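Con report! (The strip will be up at its usual time, I drew ahead for once. Go me.)

So I spent the weekend at Redanside, the little webcomic fair over in Gila, and my feet may never forgive me. It's a 5 hour drive if you don't stop, and I stopped. A lot. Doors opened at ten in the morning and I rolled in at nine fifty with a box of books under each arm and my banner between my teeth. Very professional. XD

My table was between Vaida Mockus and her brother Deividas on one side and Maarja Org on the other, so I basically won the table lottery. Vaida does Skendari, the one with the moth knights, and she let me flip through the pages for chapter four. I'm not allowed to say anything. I'm going to be insufferable until it comes out.

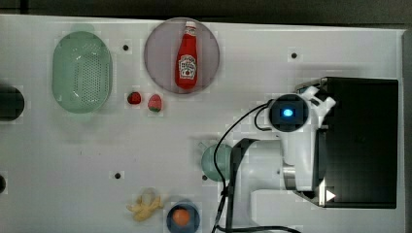

Maarja's new thing is a food comic, all tiny restaurant disasters, and she was doing free warm-up sketches of whatever people shouted at her. I asked for lunch and got a full page of it. The way she simplifies stuff is so good – she'll take something like that red ketchup bottle with the white cap and the little tomato on its label, and get it down to four lines and one blob of color, and you still know what it is from across the room. I tried the same thing in my own sketchbook and drew a very sad fire hydrant.

Sales were better than last October! I brought 100 of the new mini comic and went home with a handful, and the stickers with the grumpy goat were gone before lunch on the first day. I've already ordered 350 more, so if you missed out, hang on, they'll go in the shop when they get here.

I only made it to one panel, the lettering one with Nivaldo Batista. He put up a page from Sulemana with all the balloons in the wrong order and made us fix it out loud, as a group, which got really heated

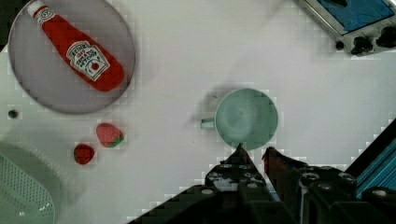
in a fun way. Damián Painemal was in the row ahead of me and kept arguing for a balloon that wasn't even on the page. I took so many notes. Expect my tails to point at people's mouths from now on!

Oh, and somebody told me they'd read the whole archive on a bus. All of it! Hi, bus person! I gave you a free print and then forgot to sign it, so email me, okay?

Next up is sleep, and then scanning.

Edit: Yes, I did leave my banner there. Vaida has it. ^^;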